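Teaching by the armful

A morning spent steering two robot arms badly, in a good cause

The first thing I learned at Bidside is that I can't put a teddy bear down. I can pick one up at home with my eyes shut and half asleep, but give me a pair of handles, two mechanical arms and a golden-tan bear with shaggy fur, and I turn into someone trying to eat peas in oven gloves.

I'd come to Cudstead, to a low brick unit behind the tile warehouse, to find out where robots get their manners. I had a vague idea that somebody typed them in. At Bidside they type in very little. The people there sit at a bench all day doing small household jobs through the robot, over and over, and every go is saved. Later the whole pile is fed to a learning system, which tries to work out for itself what the arms should do when they see a bear or a lump of something squashy.

The saved goes are called episodes, and the current project, which goes by the name of Edeck, wants 2,780 of them. When I visited they had just passed 500 and there was a packet of biscuits open to mark it. I asked how long the rest would take and got a shrug and a biscuit.

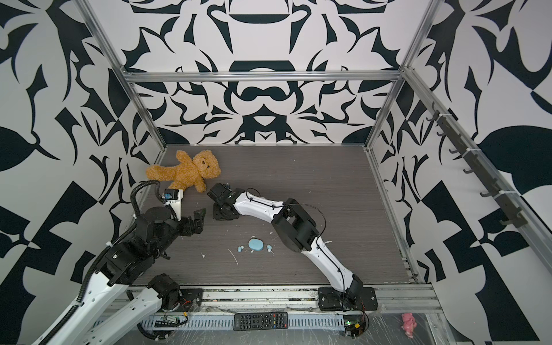 Words by C. D'Souza

The stage for all this is smaller than I'd imagined, with a dark wood-grain floor and aluminium rails, and walls covered in the loudest black-and-white pattern I've seen since my aunt's bathroom. I went in expecting a clean white laboratory and got swirls, leaves and something very like a moustache! The team swap the backdrop every so often. A system that has only ever seen a bear in front of one wall can get oddly attached to the wall, they told me, and then falls to pieces when you take it away.

My teacher for the morning (quiet, patient, on her third mug of tea) sat me down and gave me the rules. Start with both arms back. Move at a steady speed. If you fumble, carry on and fix it, don't stop and sigh. She was firm about the sighing, as people who sigh also let go of the handles.

The job on the sheet was to get both grippers to the bear, lift it between them and set it down in the middle. It sounds like nothing. But each hand drives its own arm, and neither hand can feel a thing, so you're going entirely by eye. My left gripper arrived in good time. My right went sailing over the top like a crane on its way to a different building site. I got there in the end, pinched an ear, dropped the ear, pinched it again and dragged the poor thing sideways.

"Keep that one," she said.

I thought she was being kind. She wasn't, particularly. A messy go that comes right in the end is worth having, because it shows the system what to do after a slip. What they throw out are the goes where the person dithers - hovering, changing their mind, wandering off to look at something else. The machine copies dithering beautifully, apparently. An earlier batch was gathered by someone who always paused before closing the grippers, and for weeks afterwards the arms paused too, like a nervous diner over the last potato.

Then there's the clay, which everyone groans about. It was pale blue, a flattened oval with a couple of little bits beside it, and it's never the same shape twice. A bear is still a bear after you've dropped it. Clay remembers everything you did to it. It also sheds, or picks things up, or both, and you soon stop noticing specks on the floor. I asked if they tidied between goes. Sometimes, came the answer, and sometimes they leave it on purpose, as kitchens aren't spotless either.

I did 6 goes before my shoulders gave up. It's a peculiar sort of tired, half driving lesson and half embroidery. The regulars work in stints of 2 hours and then change over, and you can tell who's just come off by the way they hold their tea. They can also tell each other's work apart from the recordings alone. One goes in low, one always leads with the left, one is so smooth that the rest of them accuse her of showing off.

I asked to see my own played back, and rather wished I hadn't. There were the two arms, creeping and jerking towards the bear with exactly the hunched, worried air I have when parking. Four of my goes were kept. Somewhere in the Edeck pile, then, is a small helping of me, and if a robot ever picks up your child's favourite toy by one ear, I'd like to say sorry in advance.

I stayed for one more changeover, had another biscuit and caught the ten past four home.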